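Computer Hardware Basics, Week 3 notes
Heat, paste and coolers
Notes by Bit-na Baek, 21/02/2024

Quick ones. I'll tidy these up before the June intake but for now they're what you get. Read before the prac please, not during.

Where we got to last week: power supplies, rails, why you don't open one. If you missed it get the sheet off Marjan Ebrahimi, she has the spares.

Why a processor gets hot

Current through tiny switches. Every switch wastes a bit of energy, all the waste ends up as heat. More switching, more heat. Higher clock speed usually wants higher voltage too, and power goes up with the square of the voltage, so a small bump in voltage costs more than you'd think. Write that down, people forget it every year.

Leakage as well. Current trickles through even when a switch is meant to be off. Leakage goes up as the chip warms. So a hot chip makes more heat than a cool one doing the same job.

Rule for the whole unit: every watt that goes in has to come out again. A cooler doesn't destroy heat, just moves it. Chip to metal lid, lid to paste, paste to cooler base, base to fins, fins to air, air out of the case. Break one link and the rest don't help much.

Thermal resistance

Degrees per watt. Treat it like electrical resistance: temperature difference is the voltage, heat flow is the current. Links in a row add up.

Worked one from the board, chip putting out 70 W:
Lid to cooler base through paste, 0.1 degrees per watt. Gives 7 degrees.
Cooler base to air, 0.4 degrees per watt. Gives 28 degrees.
Case air at 30. So lid sits at 30 + 28 + 7 = 65 degrees.
The chip itself is hotter than the lid, there's another step inside we're ignoring for now.

Do it again with case air at 40. Everything shifts up by ten. That's why a stuffy case ruins a good cooler, and why the fellow who leaves his tower in a closed cupboard is always complaining.

Paste

Two metal surfaces look flat. They aren't. Under a microscope it's hills and valleys, and the valleys are full of air. Air is a shocking conductor. Paste fills the gaps. It's a much poorer conductor than copper, so you want it thin, only enough to push the air out.

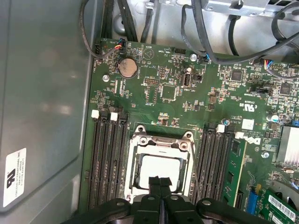 How much paste should go on a normal desktop processor?
A blob the size of a pea in the middle of the lid, then let the cooler's pressure spread it. Bigger lids want a bit more, or a cross shape so the corners get covered.

Spreading it with a card first is fine if you're neat. Mostly people trap bubbles. Either method gets full marks in the prac if the coverage is good when we lift the cooler and check.

Old paste: always clean off. Isopropyl alcohol, lint-free cloth, wipe from the outside in. Both surfaces. Don't top up old paste with new, and don't reuse a print after you've lifted the cooler, even if it was only a second. Air gets back in.

Some pastes have metal in them and conduct electricity. Liquid metal definitely does, and it eats aluminium. We don't use it in this room. Check the tube.

The tubes in the prac kit are Castari grey and Skonik white. For our purposes treat them the same. Somebody will ask which is better. Difference on our test machines was 2 degrees, less than you get from the heating coming on.

Coolers

Air: base, heat pipes, fins, fan. The heat pipe is the clever bit. Sealed copper tube, low pressure, little bit of liquid inside. Liquid boils at the hot end, vapour goes to the cool end, condenses, a wick brings it back. No pump. Moves heat far better than solid copper of the same size. Bend one too sharply and you crush the wick, then it's just a tube.

Liquid loops: pump, cold plate, hoses, radiator. Still ends up in air! The radiator is only a bigger set of fins somewhere more convenient. Takes longer to warm up becuase water holds a lot of heat, so short tests flatter it. Run your load long enough for the temperature to go flat. For the prac that means 600 seconds minimum, and longer if your graph's still climbing.

Air pockets in a loop collect at the highest point. You don't want the pump to be the highest point. More on this in week 5.

Passive: fins, no fan. Quiet. Needs wide gaps between fins, and the fins have to stand upright so warm air can rise through them. Only for low power stuff.

Mounting pressure

Even and firm. Tighten screws in a cross pattern, few turns each, never one corner all the way down first. Stop when the screw stops. If you're straining, something's crooked. Take it off and look.

Peel the plastic film off the base. Every single group has one person who doesn't. The film says so in red letters and still.

Fan plugs into the header marked for the CPU fan. Wrong header and the board may refuse to start, or start and grumble.

Airflow in the case

In the front, out the back and top is the usual. Warm air rises but not strongly enough to matter once fans are going, so don't get hung up on it. What matters is a clear path. Cables bundled behind the tray if there is one.

More air in than out = positive pressure. Dust comes through the filtered intakes mostly, which you can clean. More out than in = negative pressure, dust gets pulled in at every gap. Slightly positive is the sensible pick.

Two fans fighting each other is worse than one. Check the arrow on the frame, if no arrow then air comes out the side with the struts.

Throttling

Modern chips protect themselves. Reach the limit and they drop clock speed and voltage, heat falls, temperature holds. So a badly cooled machine doesn't usually die, it just gets slow. Customer says "it's slow after a while", check temperatures before you go near the software. The Heydari case study in the reader is exactly this, one whole office of sluggish machines, filters blocked solid with carpet fluff. Read it, it's short.

Past the throttle limit there's a hard shutdown. If it cuts out with no warning a moment after power on, think cooler not touching, or pump dead.

Prac, Hirkdale room

Pairs. Each pair gets 2 runs, one with fresh paste and one with a deliberately poor mount I'll set up for you. Don't fix it, measure it.

Record: room temperature, idle temperature, load temperature once flat, fan speed, package power from the monitoring tool.
Work out: degrees per watt for each run.
Show your working. A number on its own gets half.

Use the temperature RISE over room, not the raw reading. Rooms change during the day and otherwise you're comparing the weather.

Wrist straps on. Machine off at the wall and lead out before you touch the cooler. Warm paste lets go easier, so if the cooler's stuck, twist gently, never pull straight up. On some sockets a straight pull brings the processor out with it and bends pins.

Hand-in is one page, graph included, axes labelled with units. Colour not needed.

Questions people sent in

Does paste dry out? It does, over years, sooner if it's cheap or runs hot. If temperatures have crept up and the fins are clean, redo it.

Is 80 degrees bad? Depends on the chip. Look up the maker's limit. For plenty of them under heavy load it's ordinary.

Marjan asked about thermal pads vs paste. Pads are thicker, fill bigger gaps, worse conductors as a rule. Good on memory and voltage regulators where the heights don't match. Not swapping one for the other unless the manual says you can.

Reading for next week: storage chapter, skip the bit on tape. Bring a calculator that isnt your phone.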